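Learning Python From Zero in One Semester: My Project Report
by Hoi-yan Tang

So, why Python? I had never written a line of code before November, and my advisor, Boris Machala, told me to pick one language and stick with it until I'd built something I'd use myself. I picked Python because my roommate already had the book (very scientific, I know). The thing I built is called Lanitz, and it's a little program that reads my class notes and turns them into flash cards.

How I studied

I signed up for the beginner track on Fesent, which has 100 short lessons and a test after every block. The first block flew by - variables, strings, printing silly messages to the screen. Then came loops, and I got stuck for a whole weekend on a list that kept skipping every other item. I was deleting from the list while looping over it! Boris spotted it in two seconds and made me explain it back to him.

I also tried the video course from Wollmont for a while. It's nicely made, but I kept nodding along and then couldn't write anything on my own, so I dropped it and went back to typing.

The table, and the key stand's tray from closer up:

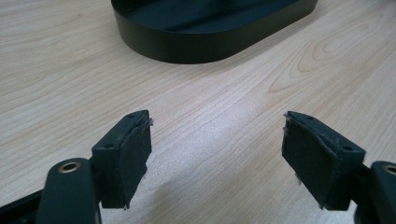
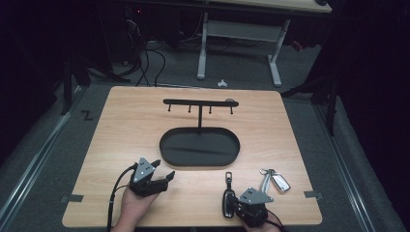
Building Lanitz

The first version was one giant file with no functions at all. It worked on my biology notes and crashed on everything else, mostly over accented letters and blank lines. I rewrote it with separate functions for reading, splitting and saving, and that got it down to 185 lines. My full notes folder made 3869 cards, way more than I'd ever study, so I added a setting that only keeps lines starting with a star.

Testing was the part I put off the longest. I ended up with a small folder of really ugly notes (tabs, double spaces, one file that's completely blank) and I run the program on all of them after each change.

What I'd change

I'd start using version control in week one. I lost an entire evening's work by saving over the wrong file, and I'm still a bit sore about it. I'd also read error messages from the bottom up, the way Boris does. Next on my list is a simple window with buttons, so my roommate can use Lanitz without opening a terminal.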